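Home | Syllabus | Handouts | Lab Hours | Contact

Handout 6: Showing the arm what you want
Posted in February by Su-bin Son

Hi all. Monday's lecture went a bit fast at the end (my fault, I spent too long on the Finora demo), so I've written up the part about demonstrations properly. Read it before your lab slot and bring it with you. Darren Lightfoot will be in the lab with you and he has a copy too.

Two ways of showing

There are two ways we put a task into the arm in this course. The first is by hand: you put the arm in its loose mode, take hold of it near the wrist, and walk it through the motion. People call this kinesthetic teaching. I mostly call it dragging the arm around, and you can too. It's great for feeling where the joints want to go and where they really don't. Its weak spot is that your own arms and body end up in front of the cameras, and a policy that learned with your sleeve in view may get confused when the sleeve is gone.

The second is by remote control, or teleoperation. You hold the controller, the arm follows, and you stay out of the workspace. It takes longer to get good at. My first 3 sessions were terrible, and I say that so you don't panic when yours are. You lose the sense of touch almost completely, so you end up judging everything by eye, and your eyes are standing in a different place from the gripper. That's the thing I want to spend most of this handout on.

What the gripper sees and what you see

Most of our practice tasks this term involve a cup up on something. A cup on the table is easy - you come down, you close, you lift. Put the same cup up on a stand and suddenly height matters, the approach angle matters, and if you brush the stand on your way in you've changed the problem for yourself.

Look at the wrist view first, with the fingers open and the cup still a good way off.

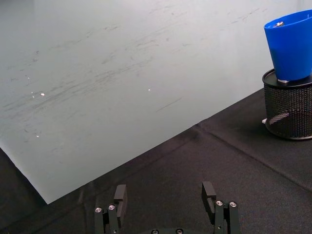 Fig. 1. Wrist view: open fingers over the black cloth, blue cup on the mesh container at upper right.

I like this one for teaching because the goal is in the corner. A beginner's instinct is to drive straight at the cup as soon as a bit of it shows up. Please don't! Turn or shift the wrist until the cup and whatever it stands on are both properly in view, then stop for a second, then go in. From the wrist you can judge left and right beautifully once you're lined up. Distance is much harder. The cup gets bigger as you get closer, sure, but it's surprisingly tough to tell "nearly there" from "already touching" when you can't feel anything through the controller.

Also look inside the cup. There's a small metallic thing in there near the rim, a screw or a nut or something along those lines. If your task says to move the cup with its contents, that little piece decides how far you can tip your wrist, and you should be practicing your lift with that in mind from the very first try.

Your own point of view is the other half of it. Standing at the table you get height almost for free, which is exactly what the wrist camera is bad at. The Kekisura notes (linked on the handouts page) call this "borrowing the operator's eyes," and I've stolen the phrase. Compare the rim of the cup with something else at a similar level and you can tell straight away whether your fingers are coming in too high.

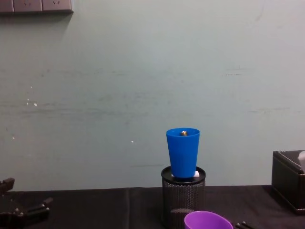

So when you're planning an approach, I want you to do it twice in your head. Once from where you stand: what's tall, what's in front of what, which side is open? With a bowl sitting in front of the stand, a low straight path from the front is a bad idea, and anything coming from the side has to clear whatever else is at that level. Then once from the wrist: at what point along that path does the cup come into view, and does it stay there? If the two plans disagree, change the path before you touch the controller. It feels slow. It saves you a pile of ruined takes.

Recording your demonstrations

A few habits from the Huvstead lab course, where I learned all this:

- Open the fingers fully before you start moving. Opening them halfway there teaches the policy to dither.
- Move at one steady pace. If you have to think, think before the take.
- Pause briefly before closing. A clean pause gives you a clear moment to mark later.
- If you bump the stand, finish the take anyway and mark it as bumped. Darren wants those in a separate folder.
- Shift the starting pose of the arm a little between takes. 100 takes from the same pose are worth a lot less than you'd think.

The class target is 200 good takes per team, split however you like among yourselves. Last year one team had a single person do every one of them, and the policy came out with all of that person's quirks, including a funny little swoop to the left before every grasp. Share the work.

For your write-up

Half a page is plenty. Tell me which approach direction you picked and why, where in the motion you felt blind, and which camera you'd keep if I only let you have one. I don't have a right answer in mind for that last one. Hong's chapter on viewpoint has some decent arguments for the wrist, and I go back and forth on it myself - ask me on a bad teleop day and I'll tell you I'd give up the wrist camera in a heartbeat.

If the controller drifts, tell Darren before you start recalibrating it yourself. Lab slots are on the Lab Hours page.

Contact: Su-bin Son, via the course page | Copyright course staff | Back to top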